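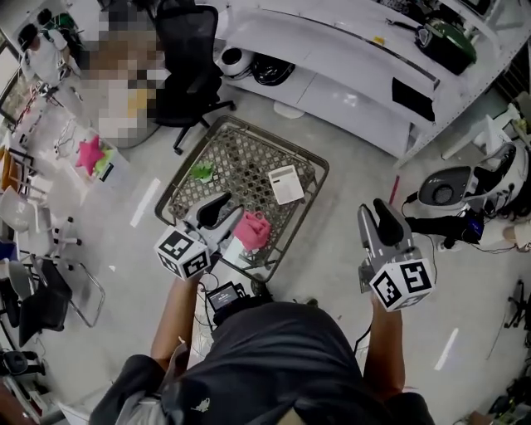 Udosmont 动作示教组招聘：夹爪示教员（全职两名，兼职若干）

工作地点：Prellville 园区二号楼一层
汇报对象：Ainhoa Paredes（示教组组长）
到岗时间：十二月之前
投递方式见文末

先说岗位名称。人事系统里这个职位叫“具身智能数据采集专员”，听上去像要穿白大褂。组里的人管自己叫“叠布的”。两种叫法都对应同一份劳动合同，您跟家里人介绍的时候可以自行选择。

这份工作要做什么

一手一个夹爪，胸前挂一个采集盒，站在台子前面或者蹲在地上，把一块布叠好，放下，弄乱，再叠一遍。机器人那边的同事拿走您的动作，去训练 Moya。Moya 是我们正在做的双臂收纳机器人，目前的叠衣水平相当于一个赶着出门的初中生，比春天的时候有进步，春天的时候它主要是在抚摸衣服。

我们现在的任务清单有 38 项，大部分跟布料和小件收纳有关：叠方巾，叠T恤，把散在托盘里的东西分类，从筐里拎出一只袜子并找到它的另一只，把卡片竖着塞进窄缝，给塑料袋打一个松一点的结。还有一项叫“整理桌面（自由发挥）”，是产品经理加进来的，至今没有两个示教员做出过一样的结果，算法同事看到这一项会叹气。

全职示教员每个月要交 2,000 条合格示教。合格的标准写在内部手册里，入职第一周会带着您过一遍。这里先挑几条让您心里有数：

一条示教从双手静止开始，到双手静止结束。中间可以慢，可以犹豫，不要停下来想晚饭。

夹爪上的标记块要让相机看得见。转手腕的时候很容易把它藏到自己胳膊底下，新人前两周一半的废片都是这么来的。

失手了不要装作没失手。布掉了就捡起来接着叠，在记录里勾“含纠正动作”。这类数据很值钱，算法组专门来要过。

不许用手指帮忙。我们知道您用手指三秒就能弄好。所有人都知道。

每叠五遍换一种起始摆法。揉成一团，对折斜放，搭在边缘，怎么难看怎么来。有位同事弄乱布料的手法已经形成了个人风格，模型学会了认他的乱法，换一个人乱就不会叠了，为此我们重录了一整批。

除了手持夹爪，每周有两个下午轮到遥操作：您坐在操作台前握主臂，另一头的 Moya 样机跟着您动。遥操作比手持慢得多，延迟不大，但您会第一次体会到“我明明已经到了”的感觉。多数人做完一轮之后对机器人宽容了许多，也有人反过来。

工作时间和节奏

早班九点到下午五点半，午休一小时。晚班下午一点到九点半，晚上安静，园区食堂六点半以后只剩面条。班次提前两周排，可以互换，换班在群里说一声，请带上双方的名字，我们吃过“我跟他说好了”的亏。

示教四十分钟，休息十五分钟，这条是硬规定，由系统锁定，到点采集盒就不再录了。请不要找工程师解锁。两只夹爪单看都不重，举到下午就会各自长出一点脾气来，第一周手腕和肩膀会酸，第二周会酸在别的地方。组里配了护腕和一位每周来一次的理疗师，理疗师的预约表比会议室的还难抢。

休息时间就是休息，可以坐，可以躺，可以去楼道里走。唯一的要求是把夹爪放回架子上再走。它们掉在地上以后要重新标定，标定一次二十分钟，标定的人会看着您。

待遇

全职：底薪面议，另有按季度发的质量奖金。质量奖金看合格率，不看数量，超额完成的部分不加钱。这样设计之前我们试过计件，那个月的布叠得飞快，模型学会了扔。

兼职：每个半天班 195 元，次周结算，交通自理，午饭或晚饭含在内（晚班请参考上文关于面条的说明）。

五险一金按规定缴纳，试用期两个月，试用期工资不打折。年假入职即有。加班需要 Ainhoa 批准，她很少批准，她认为累的人叠出来的布看得出来，而且她真的看得出来。

我们希望您是什么样的人

手稳。不需要外科医生那种稳，能给手机贴膜不起泡就够了，起一两个泡也可以聊。

耐得住重复。请认真想一想这一条。很多人面试时说自己喜欢重复性工作，第三天开始给每块毛巾起名字。起名字本身没问题，组里的毛巾大多有名字。

左右手都愿意用。左撇子非常欢迎，我们的数据里右手主导的样本多得过分，Moya 现在拿东西的时候左臂会礼貌地让一让，场面很客气，活干不完。

愿意写备注。每条示教后面有一个备注栏，“正常”两个字可以写，但如果您觉得刚才那下抓得别扭，请告诉我们别扭在哪里。有一位示教员写过“这个角度我自己也不会”，那条备注后来促成了夹爪指垫的一次改版。

能听懂并执行“再来一遍”，不追问意义。意义可以在周会上追问，周会有水果。

学历不限，专业不限，不要求会编程。会编程的同学也可以来，但请接受入职以后前三个月不碰代码，机房那边已经有足够多的人想顺手改点东西了。

身高方面说明一下：操作台可以升降，地面任务需要弯腰和蹲，如果膝盖或者腰不方便，请在投递时写上，我们可以只排台面任务和遥操作，不影响录用。采集设备挂在胸前，装有心脏起搏器的朋友请先和我们联系，由园区的医务室看过再定。

以前做过什么会有帮助

服装店陈列、酒店客房、快递分拣、口腔护士、木偶剧、钢琴调音、手工烘焙。这几样都是现有同事的来路，没有一样是我们当初写在招聘启事里的。当初写的是“有机器人行业经验者优先”，来了几位，都很优秀，现在都在楼上写论文。

做过视频剪辑的也请投。示教录完要自己过一遍，剪头去尾，标出抓取和松开的时刻，眼睛快的人能省下很多时间。

不太合适的情况

如果您打算一边示教一边听书，可以，耳机戴一只。两只不行，旁边有移动底盘在跑，它会出声提醒，声音不大，语气也不太坚定。

如果您特别在意叠得漂亮，可能会有些痛苦。模型要的是稳定和多样，边对得齐不齐是次要的。酒店客房出身的那位同事花了一个月才接受这一点，现在偶尔还会趁没人把架子上的毛巾重新理一遍。

如果您担心自己教会了机器人以后就没有工作了，这个问题每次面试都有人问，放在这里一并答了。目前 38 项任务里，Moya 能独立做完并且不需要有人在旁边伸着手准备接的，有 2 项。任务清单还在变长。合同签三年，不因为机器人学会了某一项而解除，这一句写在合同第七条，可以让您看完再签。至于三年以后，项目负责人 Nicanor Calvo 的原话是“我连下个季度都说不准”，我们觉得这是他说过的最可靠的预测。

关于数据和隐私

采集时头部和胸前的相机会拍到您的手、前臂、面前的台面和一部分房间，偶尔会拍到路过的人。入库前人脸统一打码。声音不录，所以叠到第四十遍时说的话不会进入训练集。您的动作数据归公司使用，入职时会签一份单独的授权书，写得不长，是法务在我们反复要求下改短的。离职以后，您可以要求把备注栏里的署名换成编号，动作本身没有办法收回，请在签字前考虑清楚。

不要戴戒指、手表和带亮片的美甲上岗，反光会干扰定位。纹身没关系。衣服请穿纯色或者图案简单的，有一次有人穿了一件黑白方格衬衫来，定位程序在他身上找到了四十多个标记块，整个上午都以为他是一面墙。

怎么面试

面试分两轮，同一天完成，总共一个半小时，路费凭票报销。

第一轮是试手。给您一对夹爪、一块方巾和一只托盘，先自由玩十分钟，再录十条。我们不看您第一条，第一条所有人都夹不住。我们看第八条和第十条，看您自己琢磨出了什么。中途可以提问，可以抱怨，抱怨得具体的加分。

第二轮是聊天，和 Ainhoa 聊，有时 Nicanor 也会在。Ainhoa 会问您平时在家里怎么收拾厨房，这道题没有陷阱，她只是想听。Nicanor 会问您对机器人有什么看法，您可以说没有看法。

三个工作日之内给答复，录不录用都会打电话。没录用的，如果您愿意，试手那十条可以留给我们用，按半天兼职班结算；不愿意就当着您的面删掉。

兼职的单独说几句

兼职示教员主要补两类缺口：一类是新环境，我们会借用园区里别的楼层、样板间和 Udetti 洗衣房的后场，在陌生的光线和陌生的桌子上录同样的动作；另一类是新手感，也就是没练过的人第一次拿夹爪时的那种迟疑。后一类每人只能录三个半天，再往后您就熟练了，熟练了对这一类就没有用了，可以转去录第一类。这大概是整个园区唯一一个因为干得太好而调岗的位置。

每次至少能来一个完整的半天。临时有事请提前一晚说，夜里十点前都有人看消息。学生可以投，需满十八岁，考试周不排班，请别硬撑着来。

Udetti 洗衣房那边热，夏天尤其，请穿轻便的衣服，鞋子包住脚趾。那里的师傅叠床单极快，看到我们拿着夹爪叠毛巾会停下来看一会儿。请保持镇定，继续录。

投递

请发邮件到示教组公共邮箱，地址在园区官网“加入我们”一页，标题写“示教员＋姓名＋全职或兼职”。正文里请写这几样：能到岗的时间，惯用手，有没有需要我们提前知道的身体情况，能上早班还是晚班。

简历一页即可，没有简历就写几行字介绍自己。另外请附一段一分钟以内的视频，拍您用一双筷子或者一对厨房夹子叠一块布，手机拍就行，不用露脸，不用配乐。去年收到过一段带配乐的，叠得一般，曲子选得不错，人现在在组里。

请不要用人工智能写自我介绍。我们每天跟机器打交道，下班前想看点人写的东西，错别字不扣分。

招满即止。招满以后这个页面会改成“已招满”，改页面的人手头事情比较多，如果一周没有收到回信，请再发一封催一催。

Udosmont 示教组

补充：有几位来信问能不能把用旧的毛巾带走。可以，兼职也可以，每月底清一次，在门口的纸箱里自取。叫“老三”的那块除外，它还在服役。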